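Reviews > Family Learning > Building Sets

Home Catalog Reviews Loans Contact

Trestia Building Set: Review for Lending Collections

Lallmont Library Service has completed its review of the Trestia set, a brick-building kit sold by Seok for schools and public libraries. The set contains 825 pieces and is intended for ages six and up. 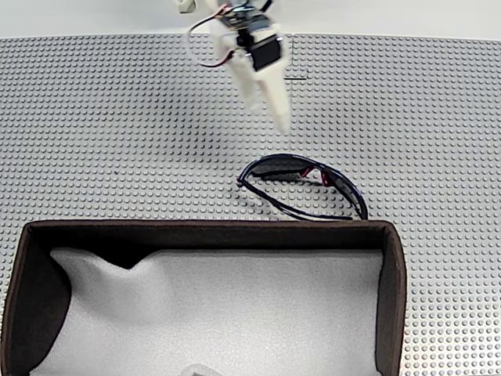
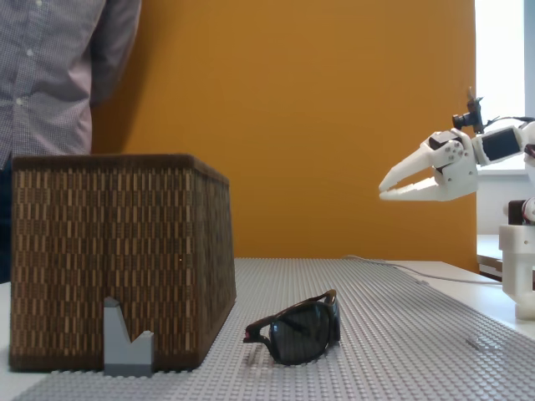 First picture: gray studded baseplate. Second picture: large box on the tabletop.

The set was placed in the lending collection at two branches in February and remained there until June. Borrowers were asked to return a short comment card, and 80 were received.

Most families rated the set highly. The bricks grip well without being hard for small hands to separate, and the colors held up under regular cleaning. The printed guide is less satisfactory. Its early projects are clear, but the bridge and tower sections skip several steps, and younger children needed an adult beside them throughout.

Storage is the chief concern for lending staff. The inner trays have no lids, so pieces move between sections whenever the set is carried. Checking a returned set took nearly 80 minutes at first. Staff now weigh each tray, and a full check is made only when the weight is wrong.

The competing Illar set has 634 pieces and far better trays, though its bricks are stiffer and its guide is shorter.

The Trestia set is recommended for branches with room to sort returns at a separate table. Smaller branches should consider Illar. Replacement pieces may be ordered from Seok by the bag.

1,166 views | 6 comments | 14 shares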